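Two hands for one plate

How a small automation workshop compares grippers, cameras and controllers with the help of ordinary restaurant dishes

By Bevan Cosgrove

When people imagine a difficult job for a robot, they think of surgery or of welding a ship. The team at Doltska thinks of lunch. For several months they have been testing pairs of arms on the task of setting a tray: one plate, one spoon, one pair of chopsticks. A child of six can do it, and for the arms it is still a hard day.

I visited the workshop to see how such a comparison is made. The question was simple to write down. A company that runs canteens wants to buy a tray-setting station, and it must choose between two sets of fingers, two wrist cameras and two controllers. The sellers all promise success. Doltska was hired to find out who is right, and with which dishes.

The plate is the piece that decides most things. It is glossy, it lies low, and its rim gives the fingers very little to hold. At the wrist camera, which looks from close by, a white plate can become almost only light. The program must find the edge, and the strongest lines it receives are often reflections of the lamps.

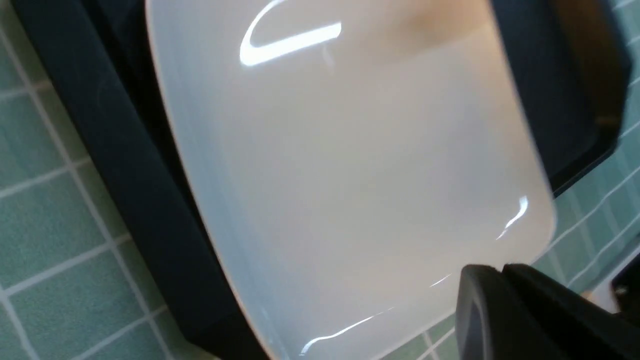 Page last changed: 23 January 2023

"The dark tray is a present for us," said Erdem, who writes the vision part. "White on black, you have one good line. Put the same plate on a white table and we can all go home." He showed me on his screen how the first version of his program followed a streak of glare along the rim and proposed to grip the plate two fingers' width from where it was. The second version compares the picture from the wrist with the one from the head camera, and it refuses to move if the two do not agree.

This refusing costs time. In the first long series, of 209 attempts, the arms stopped and waited so often that the canteen company asked if something was broken. Erdem does not want to remove the waiting. A plate on the floor, he told me, costs more than four seconds.

The fingers

The first set of fingers comes from Brikar. They are hard, angular and narrow at the tip, and they go under a rim where a thicker finger would push the plate away. The second set, from Dullex, has a soft pad on the inner face. The pad forgives a bad angle, but it also needs more room, and in a stack of plates there is no room.

I had expected that soft would win. For spoons it did, at least in the beginning. A ceramic spoon has a curved handle, and hard fingers touch it only at one or two points, so it turns in the grip while the arm is traveling. With the pads it turned less. But the plates went the other way, and there are many more broken plates than broken spoons in the notebook that hangs by the door.

The compromise is now a hard finger with a thin strip of rubber glued to the inside. It does not look elegant. The strip must be changed after a few days, and the glue leaves a gray line which the technicians scratch off with a fingernail.

Why two arms

A single arm can carry a plate if it holds the rim strongly enough. Two arms can hold it more gently, one at each side, and lower it flat. The difficulty is then no longer the grip but the agreement. If the left arm is a little late, the right one pulls, and the plate tilts.

Here the controllers were compared, and this part of the test lasted the longest. The older controller gives each arm its own plan with a common start signal. The newer one calculates one plan for the plate and lets both arms follow from it. On paper the newer is clearly better. In the workshop it was better as long as both grippers had closed well. When one of them slipped, it had more trouble to recover, because for this controller the plate was still where the plan said.

I watched the placing many times. The arms come in from the two sides, the grippers turn down to the corners, and everybody in the room becomes quiet for a moment – also the people who were talking about something else. 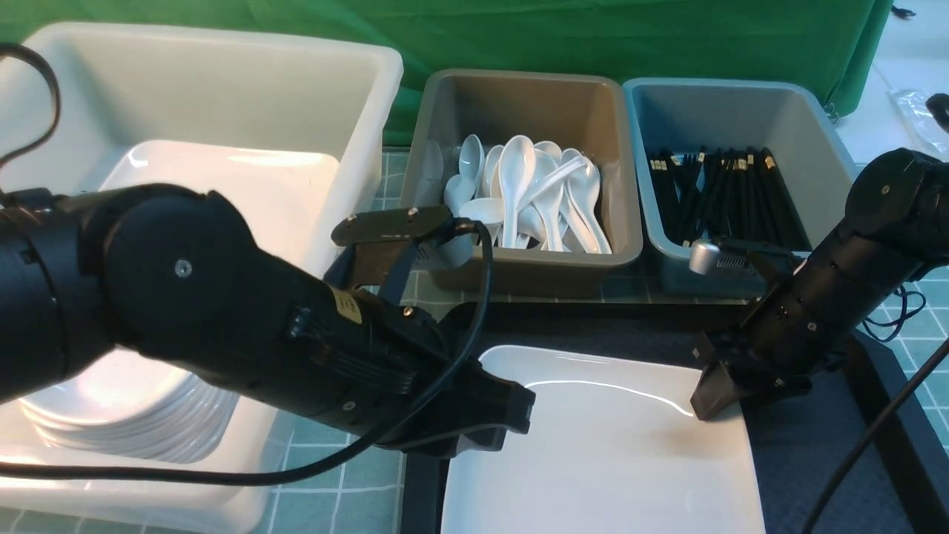 The problem of the bins

After the plate, the rest sounds easy. The spoons lie in their bin in all directions, and the chopsticks stand in another one beside it. For a human hand this disorder means nothing. For the gripper each bin is a small room with walls, and the wrist is thick. The camera on the wrist makes it thicker still.

Brikar mounts the camera close to the fingers, where it sees well and touches the wall of the bin too often. Dullex puts it higher, where it is safe and sees mostly the gripper. During August the team printed 2 brackets of its own, one after the other, and the second one is still in use. It took 167 attempts at the spoon bin before they were satisfied with the height.

Cables are the other thing which no catalog mentions. Each arm needs power and data to its camera, and a cable that hangs well in one position makes a loop in the next. A loop can catch a spoon handle. The technicians now move each arm by hand through all its positions before they begin, and fix the cable again where it looks dangerous.

The chopsticks gave the nicest surprise. As they stand upright and lean together, the fingers can come from above and close on the upper ends. The question is only how many they take. Two is correct. One or three was common, and the scale that Erdem wanted to put under the tray was not precise enough to see the difference. The head camera does this check now.

What the numbers say

By the end of my visit the log contained roughly 947 attempts over all combinations. I was allowed to read it, and I was asked not to print the success rates before the canteen company has seen them. I can report the order. For plates, the hard fingers with the rubber strip came first. For spoons, the soft pads were ahead by a small distance. For chopsticks it made nearly no difference which finger was used, but it made a large one which camera was used.

So the buyer will probably have to choose between a station with one good compromise finger and a station that changes fingers during the work. The second costs more and is slower, and it has one more mechanism that can fail. Erdem prefers the first. His colleague at the next desk prefers the second, and they have agreed to write both opinions in the report.

The next series will use the same plates with a little soup left on them.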